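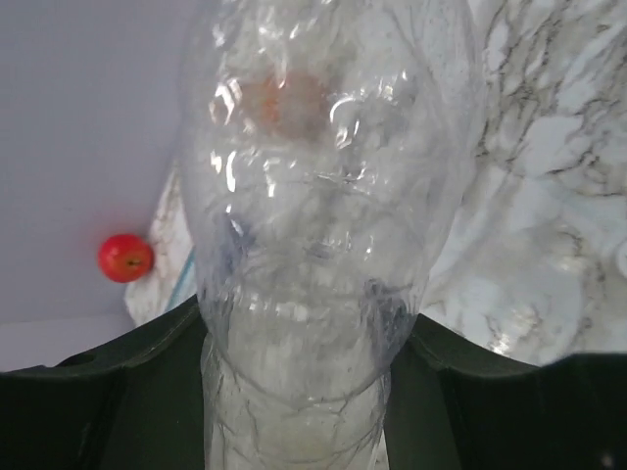 Home Data Cards Downloads Changelog Contact

Saklow Clear Plastics: data card

19th September. By the Saklow maintainers

## Summary

Saklow is a set of records on thin-walled clear drinks bottles and how they deform when crushed before recycling. It was compiled at the Stamico sorting room. It covers empty, label-free bottles only. Coloured plastic, glass and cartons are in the separate Minano set.

## Contents

- 78 bottles, each with its own row in `bottles.csv`
- 51 of these have a matching entry in `creases.csv`
- 33 were weighed with the cap on and again with it off
- 30 were crushed by hand; the rest arrived already creased

The groups overlap. Use `bottle_id` to join the tables.

## Fields

`bottle_id`: text, unique.

`volume_ml`: nominal volume. Left blank where the base stamp could not be read.

`mass_g`: mass without cap, to one decimal place.

`cap`: `on`, `off` or `missing`.

`neck_state`: `round`, `oval` or `folded`. Ridges moulded into the plastic are not folds and should not be coded as such.

`crease_grade`: 0 to 4. Grade 0 is smooth. Grade 3 has creases over the whole body with the neck still open. Grade 4 is flat.

`notes`: free text, not cleaned.

## Grading

Bottles were graded under the ceiling lights, against the worktop, at arm's length. Each was turned once through a full circle and given the grade of its worst side. Where two graders differed by one, the higher grade was kept. Larger differences were settled by a third reading, marked `R3` in `notes`.

## Known problems

Clear plastic is hard to grade by eye. Highlights along a fold can make a shallow crease look deep, and patterns or coloured items behind the bottle show through the wall in distorted form. Grades 2 and 3 are the least reliable. Merge them if the distinction is not needed.

Masses taken before March used the older Kimaro scale, which drifts upwards as it warms. They are flagged `K` in `notes` and have not been corrected.

Bottles with water left inside were drained and dried overnight before weighing. A few were missed and have been removed from the table; their numbers are not reused.

## Layout

`bottles.csv`
`creases.csv`
`grading_sheet.txt`
`CHANGES`

Files are UTF-8, comma separated, with one header row. Empty cells mean not recorded, never zero.

Home Data Cards Downloads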